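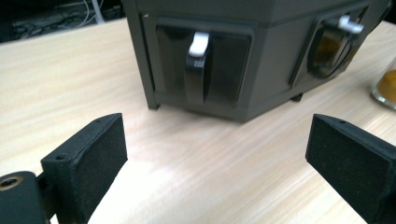 Running a small ballpark on game day
Speaker notes, operations session, 22/10/2026

Slide 1 – Who we are

Thank them for staying for the second slot. Introduce the club: Cidside, independent league, 50 home dates last season. The park is old and sits between a rail line and a middle school. No team store to speak of, one main gate, one side gate. I run game day operations, so I don't pick players and I can't talk about the roster. Somebody will ask about the shortstop anyway.

Say what the talk covers: gates, rain, the visiting team, and the two hours after the last out. Promotions are in the next session.

Slide 2 – The day sheet

Hold up the printed sheet. One page, both sides. Front has times, back has phone numbers. Everyone who works the park gets the same version, including parking and the kid who runs the scoreboard.

Old sheet was four pages and people read the first one. We cut it down in April, before the opener. Things that came off: parking map, uniform rules, the paragraph about smiling. Those are in the handbook.

Times on the sheet are counted from first pitch, so the same sheet works for a noon game and a night game. Gates are "minus 60." Anthem is "minus 6." If first pitch moves, only one line changes.

Slide 3 – Gates

We had a line problem all last year on fireworks nights. Main gate had three lanes, and all three did bags and tickets together. This season we split them: bags first, tickets second, with a no-bag lane on the left. The no-bag lane is the one people talk about when they email us.

Longest wait we timed before the change was 38 minutes. Longest after was 14. Both were fireworks nights with close to the same crowd. Don't oversell this. We also opened earlier on the second one.

Season ticket holders use the side gate. Mention that we lost the side gate for a week when the lock failed and Guner, our security contractor, had to post a guard there overnight. Budget for locks.

Slide 4 – Rain

This is the part people came for. Go slowly.

Before the gates open, the home club decides. After the lineup cards are exchanged, the umpires decide. Staff mix this up and tell fans the team is "about to call it." Put it on the day sheet in one sentence.

Tarp crew: we need 14 people and we do not have 14 grounds people. Ticket sellers, the mascot's handler and two interns are on the list. They practice twice, both times on a dry field, which is easier than the real thing. Gloves are in the bin by the third base dugout. Check the bin.

Announcements every 15 minutes even when there is no news. Concessions stay open. Beer sales follow the cutoff in the day sheet and the cutoff does not move because of a delay. We got this wrong once and had a long meeting with the city.

Rain checks – ours are good for any regular season game, same price or lower. Print the rule on the ticket. Read ours out loud if there is time.

Slide 5 – The visiting team

Bus arrives at minus 210 or so. Someone meets it. At our park that is the clubhouse manager, and if he is off, it's me.

What they want: towels, working showers, hot food after the game, a place to plug in phones. Our visitors' clubhouse has 41 lockers on paper, and the ones on the back wall don't close. We tell them before they come.

Laundry went to an outside service, Jimer, after our second washer quit. Pickup is after the game, back before batting practice. Cost more than we planned. Skip the numbers unless asked.

Slide 6 – After the last out

Fans are out of the bowl in about 20 minutes on a normal night. On kids-run-the-bases nights, double it and keep the first aid room staffed.

Cleanup is done by Mathias under a per-game contract. They start at the top rows and blow everything down. Field staff need to be finished with the mound and plate before the blowers get near the rail. We had clay covered in peanut shells twice.

Cash count, radio check-in, lost and found logged. Radios go back on the charger with the number facing out. Lights stay on until the last car is off the lot.

Slide 7 – What we'd still like to fix

Wheelchair seating on the first base side, which has a bad sight line when people stand at the rail. Sound in the right field corner. Parking on school event nights – we now get the school's calendar, but it came in late this year.

Questions. Leave ten minutes. Copies of the day sheet are on the table by the door, and I can email the file to anyone who leaves an address.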